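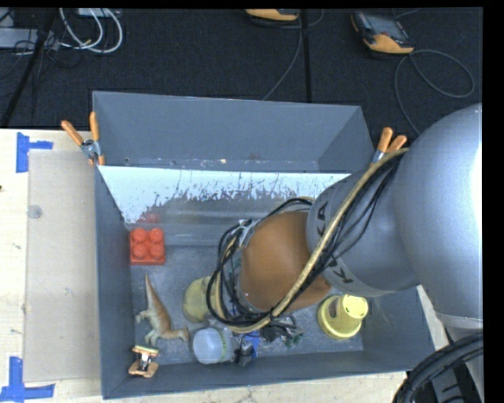 Minutes of the reporting tools meeting, Apr 5, 2024

Present: Ezequiel Rivas (chair), Joscha Kuhlmann, Lucía Lozano, Maite Robles (minutes)
Apologies: Marcelino Cifuentes, who sent his comments in writing

1. Minutes of the previous meeting

Approved with one correction. In item 4 the word "forecast" must be "budget". Maite has already changed it in the shared folder.

2. Cash flow reports in Dimo

Joscha presented the state of the change from the old spreadsheets to Dimo. The chart of accounts is now loaded and 138 accounts are mapped to the new report lines. There are nine accounts still without a line, all of them in the Fudach books. Lucía explained that these accounts were used for deposits from tenants and that the names are old. She will propose a line for each one and send the list to Joscha.

Ezequiel asked if the monthly cash flow can be produced already from Dimo. Joscha answered that yes, for Isico and for Meireles, but the opening balance of Meireles has a difference of 175 euros against the bank statement. The difference is small but it repeats every month -- so it is probably a bank fee entered in the wrong period. It was agreed not to make a manual adjustment until the origin is known.

3. Layout of the monthly report

Two layouts were discussed. The first one has the three companies side by side, with the total in the last column. The second has one page for each company and a summary page in front. Lucía prefers the first because she compares the margins line by line. Marcelino wrote that the bank asks always for the companies separately, and that he does not want to cut the pages by hand before each visit.

After some discussion the second layout was chosen. Joscha will see if the side by side view can be kept as an extra sheet, for internal use only.

It was also agreed:
Amounts are shown in thousands, without decimals.
Negative amounts are in brackets and not in red, as many people print in black and white.
The comparison is with the same month of the previous year. The comparison with budget goes on the summary page.

4. User licenses

The present contract covers the finance team only. The managers of Meireles have asked for access to read the reports. The supplier offers a package of read-only users for 900 euros per year. Ezequiel considers the price acceptable but wants to know first how many managers would really open the reports. Maite will ask them by email. Decision postponed to the next meeting.

5. Closing calendar

Lucía asked that the invoices between the companies be entered two working days before the close. In the last close they came late and the elimination had to be done twice. Agreed by all present. Maite will write to the people who issue these invoices.

6. Other matters

Joscha will be on vacation the first week of May. Marcelino will run the reports that week, and Joscha will leave him written instructions.

Actions

Lucía: list of report lines for the Fudach accounts
Joscha: difference in Meireles opening balance; extra sheet; instructions for Marcelino
Maite: email to managers about access; email about invoices between companies
Ezequiel: ask the supplier if the price of the read-only package is valid until the summer

The next meeting will be in May, after the close. Maite will send the invitation.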